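What Two Robot Arms Taught Us About Picking Up Small Stuff
Workshop tips from Iraís Ponce and the Barnimer bench
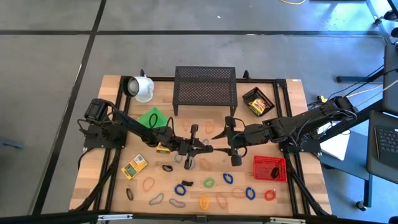 Hair ties all over the tabletop, both arms over the middle, red mesh basket at lower right.

If you have ever tried to clear a table of hair ties, you know they are a pain. They're light, they're springy, they lie flat, and there are always more of them than you thought. Now imagine doing it with two fingers on each hand and no fingertips! That has been my winter, and I have loved nearly every minute of it.

I work on tidying tasks for the Barnimer project. We show a pair of arms how to do a job by steering them through it by hand, over and over, and then train a program on those runs and see what it does by itself. Most of what I've learned is about the table and the objects and the person doing the showing, so a lot of it carries over to anyone with a sorting job, a home robot kit, or a junk drawer. I've written it up as tips, in no special order.

Mix up the mess, and mean it

Our biggest improvement came from how we scatter things. For the first 200 runs... no, let me get my own number right, we did 400 runs altogether, in two halves. In the first half I laid the hair ties out by hand. I thought I was being random. I was not! I spread them evenly, like cookies on a sheet, and I hardly ever let two of them touch. The program got very good at evenly spaced hair ties.

In the second half I shook them in a cup and tipped the cup over. Ugly little heaps, ties crossing each other, one or two rolling off toward the edge. We trained one program on each half and gave them both the same 30 test tables. The cup-trained one finished 17 of them with every tie put away. The hand-laid one finished 2. Same arms, same basket, same number of runs to learn from.

So: use a cup. If you're testing a sorting tray, a parts picker, a magnetic sweeper, anything, don't place the parts. Dump them.

Use more than one color

We went through a stretch of using only black ties (I had a big bag of them). The cameras picked them out beautifully and everything looked great, until somebody dropped a tan one on the wood and the arms went right past it. Pale peach and tan ties on a wooden top are hard even for me when the light is flat. Now every table gets a jumble: reds, blues, greens, grays, and always a few of the pale ones that want to disappear. If you buy the mixed assortment you get this for free.

For the same job at home, the fix runs the other way. Want to find small things faster? Put down a sheet in a color that none of them are. A piece of bright green paper works for a surprising number of things. Screws, snaps, beads, pills.

Leave some clutter that isn't part of the job

Tibor Bozsik, who runs the bench next to mine, pushed me into this one and I grumbled about it for a week. I like a clean table. But a program that has only ever seen hair ties and a basket will treat any new thing as a hair tie or a basket, and you'll get a gripper politely pinching the corner of a snack packet. We now leave odds and ends out on purpose: a pack of cards, a little packet of something, a small stand, a second basket that isn't the one we want. They move between runs, and some days they aren't there at all.

Keep at least one thing that is nearly right. A folded elastic band is a wonderful troublemaker next to a hair tie.

Grab the edge, not the middle

A hair tie is a ring, and the beginner's move is to aim for the center of the ring, where there is nothing to hold. Come down over one side of the loop with one finger inside and one outside, close, then lift straight up. It's how you'd do it with kitchen tongs, too, and I can now clear a plate of onion rings like a professional.

Go slow for the last little bit before you close. Fast on the way over is fine. When I rushed the close, the tie flicked away more often than it stayed put, and then I'd chase it, and the program learned to chase. Which brings me to the next one.

Keep your recoveries, throw out your fumbling

This was the real surprise of the project for me. I used to delete any run where I dropped something. Clean runs only! Then we tried keeping the runs with one drop and a calm second try, and the program got noticeably steadier, as if it finally had permission to miss. I don't have a tidy number for this one yet, we're still testing it.

What I do delete is dithering: hovering, changing my mind, nudging the same tie three times for no reason. My rule is that if I'd be embarrassed to teach it to a nephew, it goes.

Give each arm its own side, then let them meet

With two arms you need a traffic rule. Ours is dull and it works:

Left arm takes the left half, right arm takes the right half.
Only one gripper at a time over the basket.
If a tie sits in the middle, the closer arm takes it and the other one backs off first.
When in doubt, stop both and start the run over.

We tried handing ties from one gripper to the other in midair. It's gorgeous when it works. A soft loop sags when you hold it out sideways, though, and the second gripper has to catch it wherever it happens to be hanging. For now we have the first arm set the tie down near the middle and the second one pick it up from there. Two people clearing a dinner table do the same thing without thinking.

Clamp everything, then check the clamps

An arm that has shifted a hair at the base is off by a lot more out at the gripper. I lost two full afternoons in July to a loose clamp and blamed the software the whole time. Now I give each base a good firm wiggle before the first run and again after lunch. Same goes for a drill press, a pasta machine, or a vise.

Bundle your cables along the arm and leave slack at the joints. Then swing the arm as far as it goes in every direction, by hand, with the power off, and watch what the cables do.

Baskets: wide, low, and heavy enough

Mesh baskets are nice and light, and that's the trouble with them. A gripper finger catches the weave and the whole basket comes along for the ride. A bit of double-sided tape under each corner settles it. Choose a wide opening, too. You want to be able to let go over it without being fussy.

Write it down the same day

Color of the ties, which lamp was on, what else was on the table, who was steering. I keep mine on an index card per session, and when a batch of runs turns out strange the answer is nearly always on the card.

Next up for us is socks, which Tibor says will be easier and I say will be much, much worse. If you've tried the cup trick on parts of your own, write and tell me what you dumped out and how it went!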